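Visit report: Mornitz handling laboratory, February

The visit was arranged after Mornitz circulated a short notice about a fault on its mixed-object picking cell. Our group runs two cells with the same controller family, and we asked to see the installation and the log. Dušan Tóth and I attended. We were received by Blažena Hrubý, who is responsible for the cell, and by Peter Halás from Stanus, the integrator.

We were on site from 9.30 until mid-afternoon. The morning was given to the cell and the log, the afternoon to the guarding.

The cell picks household objects from a cloth-covered table and places them in a bin at the side. Grip force is set per object class. Soft items are held at a low force and the arm slows for the transfer. Rigid items are held harder and moved at full speed. The classes come from a vision model supplied by Fukberg, and the force table was written by Stanus.

The fault occurred during an unattended run of 1,697 cycles. At cycle 313 the arm picked a soft toy that had been classed as rigid. The fabric bunched between the fingers and the fingers closed past the expected width. The controller read the closed position as a missed pick, opened the gripper at the top of the transfer and sent the arm back for a second attempt. The toy fell outside the bin, against the inner face of the light curtain post, where it blocked the lower beams.

The curtain tripped correctly. What followed was less satisfactory. The restart interlock had been left in automatic mode after commissioning, so when the toy slid off the post and the beams cleared, the cell resumed with no manual reset. The run continued to the end. The trip and the restart were both recorded, but at a logging level that raised no alarm, and they were found the next morning by Jin-sol Han when she compared the bin contents with the pick list.

No one was in the room. Ms Hrubý made the point, and we agree with it, that the same sequence would have followed if a person had stepped through the curtain and out again on the far side.

We were then shown the working table and the objects used for class checks.

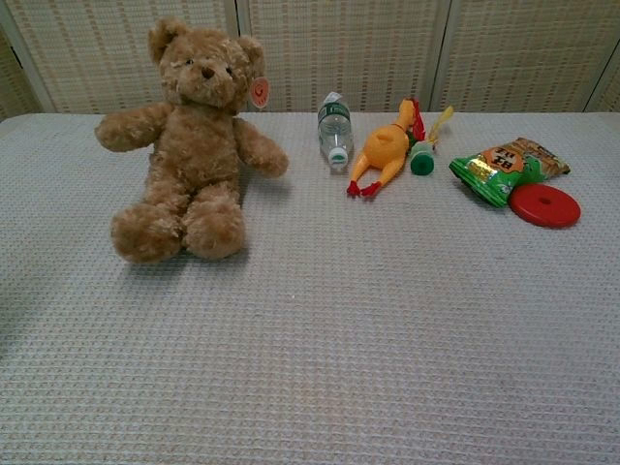 Test objects on the waffle cloth, with the teddy bear at the left and the red disc at the right.

Mr Halás considers the shaggy soft toys the hardest case for the classifier, as the outline changes with each placement. The bottles give a different problem: clear plastic returns poor depth data, and the cell falls back on the label area to find a grasp point. Neither weakness was new to Stanus. Both are listed in the acceptance document, with a note that misclassification should lead to a stop. The note was never turned into a test.

Corrective work at the time of our visit stood as follows. The interlock is now in manual mode and the selector is behind a locked cover. A closed-finger reading during transfer stops the arm where it is and keeps the gripper shut. Curtain trips are logged as alarms and sent to the duty phone. A change to the force table is still open. Fukberg has asked for the raw images from 6 earlier runs before it will comment on the classifier.

We saw the manual reset demonstrated 2 times, once with the curtain broken by a test rod and once with a box left in the beams. On both occasions the arm stayed still until the button was pressed. The button can be reached from inside the guarded area by someone with long arms, and Mr Tóth raised this. It is to be moved to the outer side of the post.

Actions for our own cells: check the interlock mode on both, check the logging level for curtain trips, and ask Ľudovít Bednárik for the commissioning sheets from Šimek. Mornitz has agreed to send the revised force table when it is released.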